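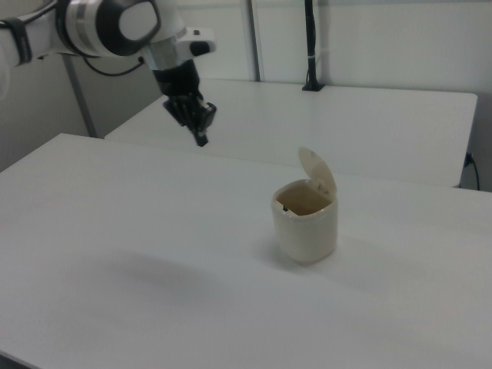 Frida Zoëga wants to know why anyone would spend a planner on closing a bin, when you could record one good motion and play it back until the motors wear out. Fair question, she mailed it before I'd even got my coat off, so I'll start there and do the rest of the visit after.

Playback works if the bin stays put. Move it a hand's width and the arm closes thin air. The people at Nirkow place theirs anywhere on the table, any way round, and the software has to cope. Whole point of the open day really.

So. Feb 23, 2022, Narkwood site, second floor, badge on a string. Group of 34, split up by coat colour as far as I could tell. I got the planning room first, which I was glad of, lunch last, less glad.

Osvaldo Gatti did the talking. Fast. My notes are bad in places so corrections welcome.

The stack has 4 layers. Perception finds the bin and works out where the hinge line sits. Then a task layer, which they call Mollel, decides what comes next: approach, get behind the lid, tip it, let go, press. Then the motion planner. Then a force controller at the bottom, running much faster than the rest and not listening to anybody once contact is made.

Perception is the weak bit, he said so himself. Pale bin, white table, flat light. Depth gets ragged along the rim, and an open lid seen edge-on is nearly nothing. They used to fit a full model of the bin. Now they look for two things only, rim and hinge, and let the rest be wrong. The estimate comes with an uncertainty and Mollel reads it: if the hinge angle is too vague, the arm goes to a second viewpoint before it commits. I asked how vague is too vague. "We tuned it until it stopped annoying us." Wrote that down word for word.

Planner next. Fingers shut for this job, so the gripper is treated as one blunt stick, and a lot of the grasp code simply drops out. Collision checks are against a padded bin, except the lid, which gets no padding at all in the last stretch or the planner refuses to go near it. Took them 6 weeks to find that, he said. The error message was "no path" every time. We've all had that one.

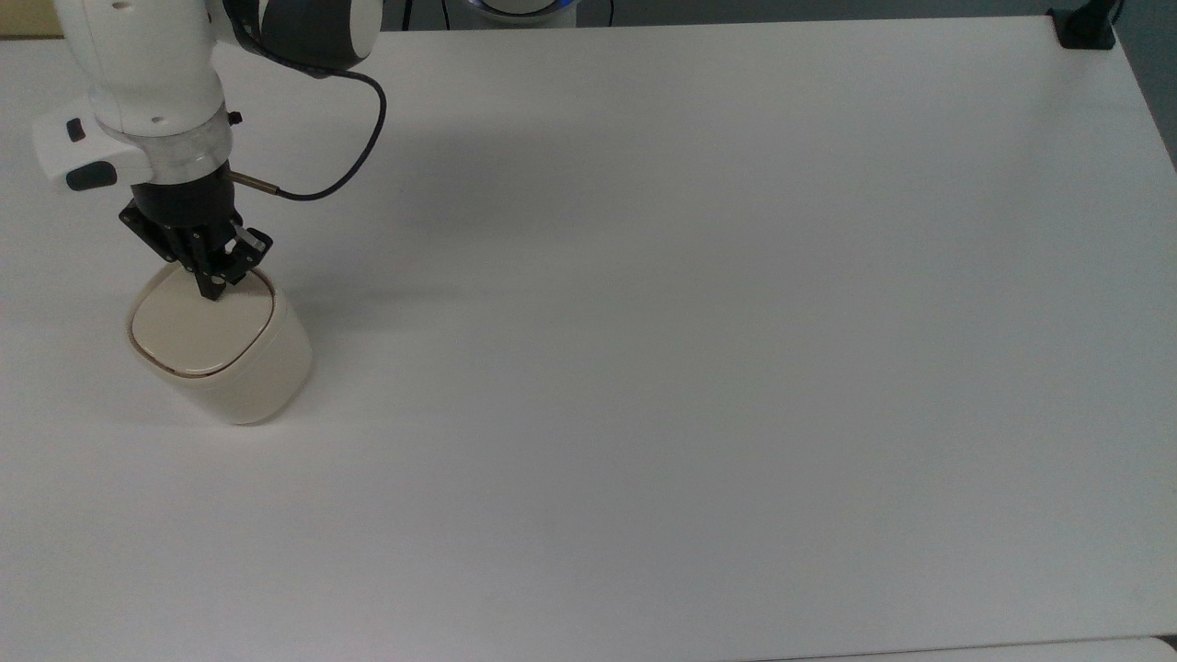 The press is where the force controller takes over. Position target goes slightly below where the lid ought to be, force is capped, and the arm leans until it either hits the cap or runs out of travel. Cap reached at the right height counts as closed. Cap reached too high means something is in the way, back off and look again. Travel used up with no force means the bin isn't where you thought, and that goes back to perception as a failed estimate. I liked that a lot. Most places I've visited just log it and stop.

Logging is done in a tool called Pumell. One timeline, all the layers stacked, scrub back and fourth and see what each one believed at that moment. They have 673 runs in it so far. Filter by reason for failure, click, there's the run. I'd have happily stayed in there all afternoon. No export to anything else yet though, which for us would be a problem.

Someone behind me asked about bins with a different lid. Answer: new rim and hinge labels, same task layer, planner untouched. Didn't get to see it done so take it as said.

Gripes. Room too warm. Slides unreadable from the back. The motion planning handout had two page threes and no page four. And the bit on recovery, the most intresting thing they do, got squeezed into the last few minutes while people were already queueing for sandwiches.

Frida, to finish answering you: yes, for one bin bolted to one table I'd record it too. I've asked Osvaldo for the recovery slides and will put them on the shared drive when they come.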